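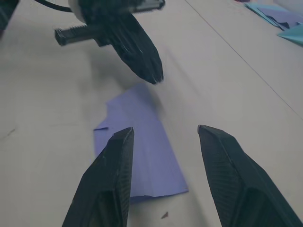 Fig. 4. Folded sheet, lavender, lying flat.

4.2 Loading colored paper in the Skavo label printer

Use the rear tray for colored and heavy paper. The front cassette takes plain white paper only.

1. Turn the printer off at the switch and wait for the green light to go out.
2. Pull the rear tray out until it clicks.
3. Slide both paper guides outward as far as they go.
4. Fan the stack and square it on a table. Load no more than 28 sheets.

Note: Paper that has been folded must not go through the printer, even if it has been pressed flat again. Keep it for hand lettering.

5. Set the stack in the tray with the print side up. Move the guides in until they touch the paper, then stop.

CAUTION: Do not force the guides. A bowed sheet will feed at an angle and may tear at the roller.

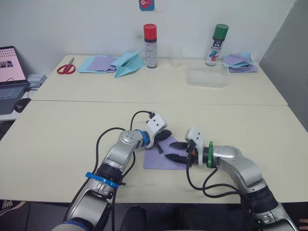

6. Turn the printer on. Hold the Feed button until the display shows REAR.
7. In the Paper menu, choose Color, then enter the weight printed on the wrapper. If the wrapper is missing, choose Medium.
8. Print a test page. The border should be even on all four sides.

If the border is uneven, open the Align menu and change the side offset one step at a time. The factory setting is 19. Print a new test page after each change.

Tent cards are printed flat and folded by hand afterward. Let the ink dry for five minutes, line up the corners, and press the crease from the middle outward.

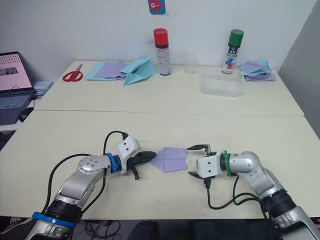

Cards over the weight limit should be scored first with a blunt edge and a ruler. Store unused paper in its wrapper, away from windows. To reorder rollers, quote part 3186.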